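Print this page | E-mail this to a friend

Small amps and the case against more watts

By Rasa Lepik
03/12/2025

I have played guitar in pubs, village halls and one disused chapel for most of my adult life, and for a large part of that time I owned an amplifier I could not use properly. It was a hundred-watt head on a tall cabinet. I bought it because the guitarists I liked stood in front of one. The master volume never went past 2.
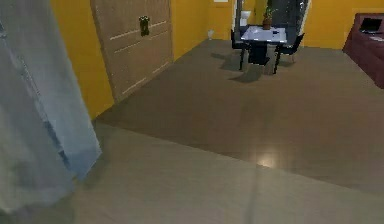
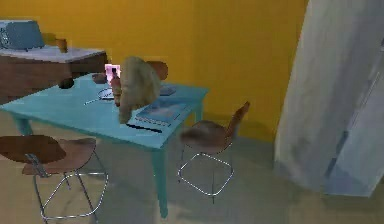
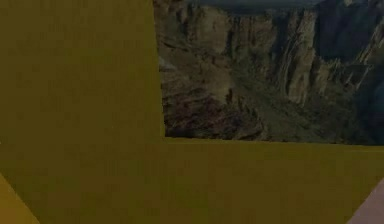

How many watts does a guitarist need to play a pub with a drummer?

Fifteen to twenty from a valve amp will do it in most pubs, provided the speaker is a decent one. If you want a very clean sound with a loud drummer, go to thirty.

I know that answer annoys people. I get letters about it whenever I say it in print, usually from players who have a big amp and are fond of it. I was fond of mine. But I think the argument for high power has been over for years in rooms of the size most of us play, and I would like to see the shops and makers admit it.

The first thing to get straight is that loudness does not rise in step with watts. Double the power and you gain three decibels, which most listeners would call a bit louder. To sound twice as loud you need something like ten times the power. So the gap between a twenty-watt combo and a forty-watt one is small, and is often smaller than the gap between two different speakers in the same box. A speaker rated at 100 decibels per watt will give you more volume than one rated at 97 by exactly the amount you would get from doubling the amp. It is also cheaper and weighs less.

Makers don't put speaker sensitivity on the front of the brochure. They put watts there. I had the catalogue from Adomaitis open last week and the wattage of each combo was in the heading, in bold, while the speaker was named in a line of small type near the carrying weight, with no sensitivity figure at all. I had to write in and ask. They replied quickly and were helpful, but a customer shouldn't have to do that.

The second point is about tone, and here I accept that taste comes into it. A valve amp sounds and feels different when the output stage is working. The notes compress a little, the bottom end loosens, and you can clean the sound up by turning the guitar down. On my big head I never heard any of this except once, at an outdoor gig in April, when the sound engineer was a long way off and didn't seem to mind. Everything else I played through it was preamp distortion at low volume. It sounded thin and I kept buying pedals to fix it.

The amp I use now is a Ninov combo, 16 watts, one twelve-inch speaker, two channels. I don't use the second channel much. It weighs 13 kilos and I can carry it from the car in one hand with the guitar in the other. At the Sititbridge Social Club, which has a low ceiling and carpet halfway up the walls, I run it a little above the middle of the dial, and that is where it sounds best. I put it on a chair and tilt it back so that it points at my head and not at my knees. Half of the guitarists who tell me they can't hear themselves have the amp on the floor behind their legs.

There are fair objections. The main one is headroom. If you play country or funk, or you have a pedalboard that you want to stay as it is, a small amp will start to break up when you dig in, and that is no use to you. I would still say try thirty watts before you try a hundred. Another is the seven-string and drop-tuned end of things, where the low notes need power to stay firm. I don't play that music and won't tell those who do how to go about it.

A third objection is the larger stage. Somebody always says, what if you get a bigger gig? My answer is that a bigger gig has a PA and a microphone for your cabinet. The largest room I have played held 426 people, and the Ninov went through one microphone and the club's own system. The engineer asked me to turn it down slightly. I can't think what he would have asked of the old head.

Then there are attenuators and power switches. Gistex make a box that sits between the amp and the speaker and soaks up most of the output, and I borrowed one for a month. It is well made. At a modest setting it does what it claims, and at a severe setting everything goes dull, as though a blanket had been put over the cabinet. It also costs a good part of the price of a small amp. If you already own a big head and love it, an attenuator makes sense. Buying both new, so that one can undo the other, seems a strange way to spend money.

My complaint is mostly with how amps are sold. A beginner goes into a shop, sees three models in a range and takes it that the one with the highest number is the best and the lowest is for practice. The staff often go along with it. The small one may well have the same preamp, the same valves at the front and a better match for every room that player will stand in for the next ten years. I would like to see it sold on those terms, with the speaker sensitivity printed next to the watts.

I sold the head and cabinet in the end, for less than I paid. The buyer plays in a covers band and had a van. I asked him what sort of places they did and he said pubs, mainly.

Print this page | E-mail this to a friend

We use cookies to remember your settings and to see which pages are read. By continuing to use this site you accept our use of cookies. Accept | Change settings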